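31/03/2026 – Tomevance, adhesive batch log

Palacios resin, second lot. Opened the drum, skimmed the top, stirred 10 min by paddle. Color slightly darker than the first lot, smell the same. Weighed out 1,215 g resin and 648 g hardener. Pot life on the sheet is 40 min; I stopped using it at 30.

Lap joints

Steel coupons, grit blasted, wiped twice with acetone. Bond line set with glass beads at 0.2 mm. Clamped overnight at room temperature, then two hours at 60 C. Oven 2 overshoots by 4 C on the first ramp – set it low and step up.

Pull results, in newtons: lowest 1,000, highest 1,654. The low one failed at the interface, the rest in the glue. Suspect the wipe. Repeat that coupon with fresh cloth.

Monument primer

Not tried yet. Can is past its date by a month. Sisier has a newer one on order, due in April.

Bench layout

Keep strips and other flat stock off the mixing side. Long table only.
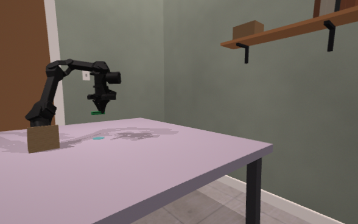

To do

– recalibrate load cell before the next pull
– more 0.2 mm beads
– label the cured offcuts by lot
– check humidity log against the low coupon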